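餐具整理的活儿要交给机械臂了，我们这些备餐的人以后干什么？

厨房小满　发表于 2023年7月5日 星期三　　版块：职场与自动化

大家好，第一次在这个版发帖，写得乱请包涵哈。

我在一家做共享办公的公司上班，公司叫 Mornen，我负责茶水间和小厨房，说白了就是给楼里的人备早餐、烤面包、煮咖啡、切水果，然后收拾台面。楼里一共 110 个工位，固定来吃早餐的有 57 个人（我每天要报数，所以记得特别清楚）。小厨房就我和另一个同事横山（Hinata Yokoyama，大家都叫她小阳）两个人轮班。

五月的时候主管开会，说公司签了一家叫 Stisodwood 的集成商，要在小厨房上一套机械臂，先从“台面上的小活”做起：把砧板摆正、把刀放回去、把茶罐归位、把抽屉关上这一类。主管的原话是“不裁人，只是把你们从重复劳动里解放出来”。我听完第一反应是，那我解放出来去干嘛呀？

这几周一直在试。我得承认，我对它的心情很复杂。有时候它慢得让人着急，我伸手两秒钟的事，它要先转过来，停一下，再挪一点，再停一下，我站在旁边手都痒！但小阳就很喜欢，她说早上七点多最忙那一阵，要是有谁能一直帮着把台面清出来，她就能安心去应付门口那一排等咖啡的人。

让我不舒服的其实是别的事。以前台面上东西怎么放，是我和小阳自己磨合出来的，茶罐在木盒子上面，木勺插在黑色的筒里，麦片靠后墙，闭着眼睛都能摸到。现在 Stisodwood 的人说，东西的位置要“固定下来”，要写成表格贴在墙上，谁挪了谁要放回去。我上周顺手把一个罐子放到另一边，被工程师客客气气地提醒了一次，脸上有点挂不住。我在这个台子前面站了四年，突然要照着表格放杯子……

还有一个现实问题：我的岗位说明要改了，新的那份里多了“设备看护”和“异常记录”，工资没提。主管让我这个月底之前签字。我不知道该不该签，也不知道该问些什么。

放几张我们台面的图，大家感受一下活儿有多碎： 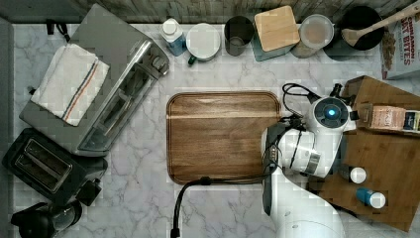
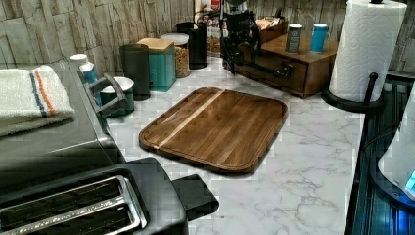
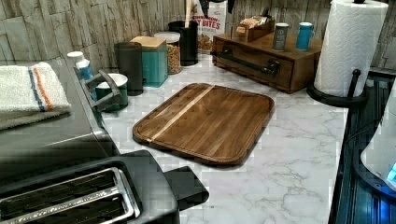
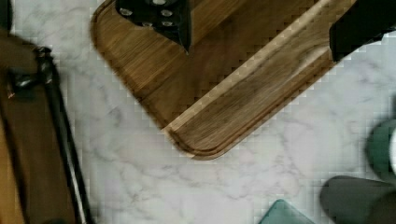

小厨房的台面和那块砧板。第一张里能看到机械臂，第四张是手腕上的小相机拍的近景。

所以想问有经验的朋友三件事。第一，你们那边上了机械臂之后，原来干这活儿的人日常到底变成什么样了？第二，“设备看护”这种词写进岗位说明，签之前要问清楚什么？第三，东西必须按表格放这件事，有没有商量的余地？还是说我太敏感了？

先谢谢大家！

佐佐木和弘（Kazuhiro Sasaki）

你不敏感，我当年比你还别扭呢。我在一家叫 Sekiguchi 的便当工厂做了很多年的线长，我们分装那一段前年上了机械臂，所以你说的那种“手都痒”我太懂了，哈哈。

先说日常。头两个月最累，这个你要有心理准备。活儿没少，反而多了一层：机器做一遍，你看一遍，做错了你再补一遍。我们那时候每天要填异常单，最多的一天我填了 79 张，写到后来字都不像字了。到第三个月开始好转，主要是我们学会了怎么写单子。一开始大家都写“没抓好”，工程师拿到也没法改。后来我们改成写“哪个东西、朝哪边、当时旁边有什么”，来回几次，同样的毛病就少多了。你们厨房比我们工厂复杂，我们一条线上就那几样东西，你那个台子又是烤面包的，又是茶，又是麦片，样样形状不同，所以磨合期可能会更长，别拿主管给的日程去逼自己。

再说岗位说明。我建议你签字之前，书面问清楚下面这些，发邮件，别口头：

机器停了算谁的时间。比如早餐高峰它卡住不动，客人等着，这个延误算不算你的考核。

你能不能按急停，按了要不要事先请示。我的看法是站在旁边的人必须随时能按，没有二话。这一条如果对方含糊，先别签。

清洁归谁。厨房里有油有面包屑，机械臂和线缆都要擦，用什么擦、擦到哪里为止、要不要先断电，让 Stisodwood 出一张纸，并且给你们做培训，培训时间算上班时间。

异常记录要花多久。我们后来谈下来是每班单独留出时间写，不占休息。

工资这件事，我们当时也没一开始就加，是过了半年拿着记录去谈的，最后加了一级津贴。所以你从第一天就自己留一份底，处理了什么、花了多少时间，很有用。

至于表格，可以商量，而且应该商量。我们最早那版摆放表是工程师坐在办公室里画的，盘子放在我们够不着的地方，矮个子的同事要踮脚！后来我们几个老员工把自己习惯的位置标出来给他们，他们照着改，机器照样跑。位置要固定，这个没办法，但固定在哪儿，你们天天站在那里的人最有发言权。你和小阳两个人先统一意见，画一张，主动递过去，比等着他们贴出来强。

还有刀。我不知道你们的刀打算怎么弄，看你第四张图里砧板上有个黑色的刀柄，刀这种东西我个人希望留到最后再交给机器，至少等你们跟它混熟了。人手和机械臂不要同时往砧板上伸，这条我们是写在墙上的。

早八人Zomby

签呗，不签还能咋的。我们公司前台换成自助机之后，前台小姐姐调去做行政了，现在比以前还闲。楼主往好处想，以后咖啡煮糊了可以赖机器。

横山阳（Hinata Yokoyama）

哎呀，我就是楼里那个小阳，刚刷到这个帖子，吓一跳，原来你心里憋了这么多！

我来补充几句，也算替自己辩解一下。我喜欢它，是因为我早班多。我一个人顶早班的时候，最怕的就是转身煮咖啡，回头台面已经堆满了，没有地方切东西。所以只要它能把砧板那一块给我留出来，慢一点我也认，我又不跟它比赛。你多半上中班，那时候人少，你站在旁边看它，当然觉得它慢啦。

不过佐佐木先生说的急停那条，我觉得特别对，我们之前真的没问过。上次 Stisodwood 的人来讲过一遍，讲得很快，我只记住了按钮在哪儿，没记住按完之后怎么恢复。我明天就去找主管要书面的。

摆放表我同意重画！茶罐我想留在木盒子上面，这个咱俩没分歧吧？麦片我想再往外挪一点，现在靠在后面，前面挡着木勺那个筒，我每次都要绕过去拿。你要是同意，周末前我先画个草稿，你来改。

岗位说明我也还没签，咱们一起去问，两个人去总比一个人去底气足。

厨房小满

谢谢佐佐木先生，写得太细了，我已经抄到本子上准备发邮件了！异常单那个写法我今天下午就试了试，确实比“没弄好”强多了。

小阳你居然也逛这个站……麦片的事同意，草稿你画，木勺那个筒往旁边让一让就行。邮件我今晚写，写完先发你看。有结果了我再回来更新。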